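10/03/2024
Narayanan Sastry

Right, a thread on lettering for people who can't draw. I've been asked by three different people since the Birnholm street fair and I keep typing the same reply, so it's going here.

Background: I do signs. Not a trade, never trained. Stall signs, school fete, the banner for my cousin's leaving do. Started in July with a borrowed pair of scissors. 17 signs later I've got opinions.

First opinion. Cut, don't paint. Painted letters go wrong at the last one and you've lost the whole thing. Cut out a bad R and you've lost an R.

Paper: go heavier than you think. Printer paper curls by teatime. Sugar paper fades in a week if it's near a window. I use the card from Tsao, the shop by the bus station, 14 sheets to a pack, mixed pastels. The green is a bit sickly but fine once its next to a pink.

Size. Everyone goes too small. Draw one letter, stick it up, walk to the far side of the room. Can't read it? Double it. Don't squint and tell yourself it's ok.

Colours next. One per letter is the cheerful option, and it uses up your scraps. Pale ones want a dark cloth behind them, dark ones want a sheet. I did a navy on black once for a quiz night. Looked like a hole.

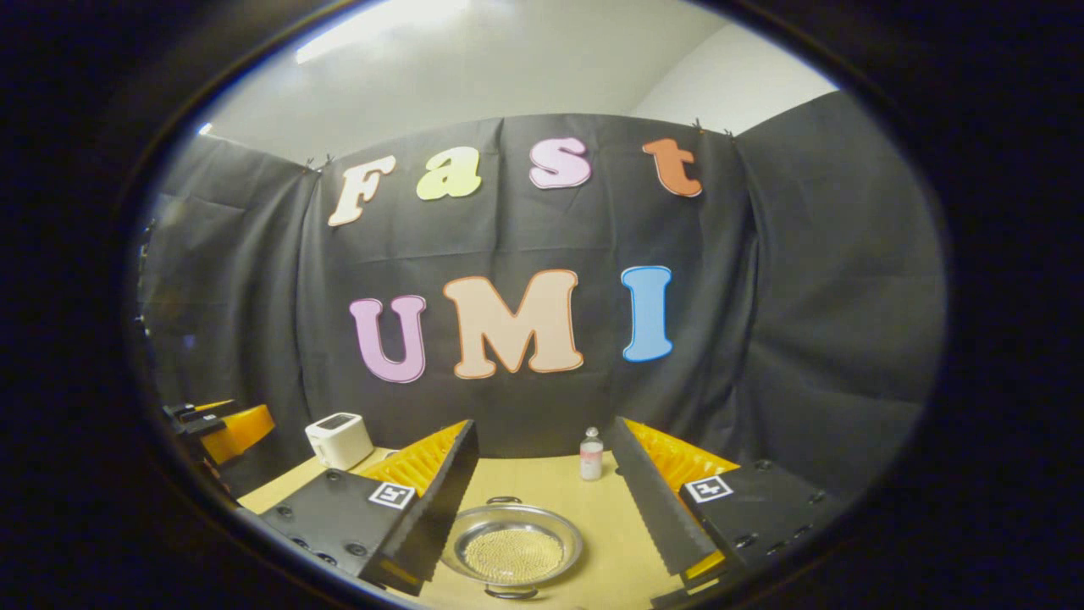

Pastels on dark grey. A different colour for every letter.

Outlines! Cheap trick, works every time. Glue the letter on a second bit of card in another colour, cut round it again leaving a thin edge. Takes ages. Do it with the radio on.

If you can't face doing all of them just do the palest, they need it most.

Capitals or small letters. I mix. Capitals for the word that matters, or for initials, and a capital then small letters for the rest. All capitals on every line is shouting, and small letters have more shape to them so you can read them from further off. (My theory. Haven't tested it.)

Spacing. Put the ruler away. Lay the whole lot out on the floor and shuffle till it stops annoying you. An A next to a T wants to be closer, two straight ones like I and L want a bit of air. Take a photo of it on the floor before you move anything. I forgot this for the Flendinine cake sale and spent half an hour on my knees.

Straight line or curve? A slight arch hides a multitude. If your letters are a tiny bit off on a straight line everyone can see, on a curve it looks meant.

Sticking. Tape on fabric is hopeless, it lets go overnight. Small safety pins from behind if it's thick card, double sided if you only need an afternoon. Someone's going to say hot glue. Not on my good cloth thanks.

Hanging the cloth. Iron it if you're keen. I'm not keen. Clips along the top, the plain black stationery sort, and put them near the ends of the word so the weight of the card doesn't drag it down. 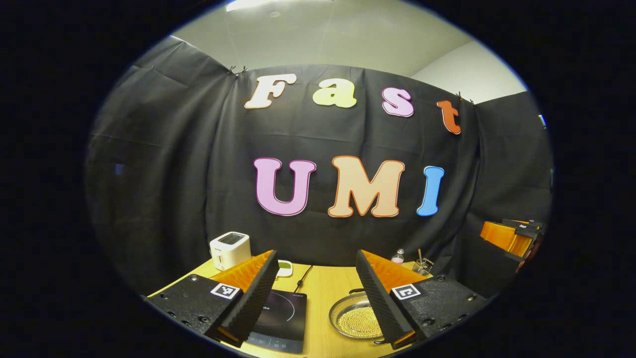

Two little clips on the top edge. Lots of creases, can live with that.

Somebody asked about cost. Pack of card, glue stick, clips, done. I've seen 200 quoted for a printed banner the same size and it's got one date on it so you bin it after. Mine go in an envelope and get reused. The F from "Fliria Harvest Supper" has been in four things now. Its corners are going.

Keep your vowels. Always run out of e. Cut spare e's when you've got the scissors out anyway.

Scissors for outsides, craft knife for the middles of a, e, o. Fold the letter lightly and snip if you dont own a knife. Leaves a faint crease, flattens under a heavy book.

Someone's already asked for templates. Haven't got any, I draw round a tin for the curves and do the rest by eye. Will try and scan the alphabet at the weekend, the g is terrible so you'll have to sort your own g.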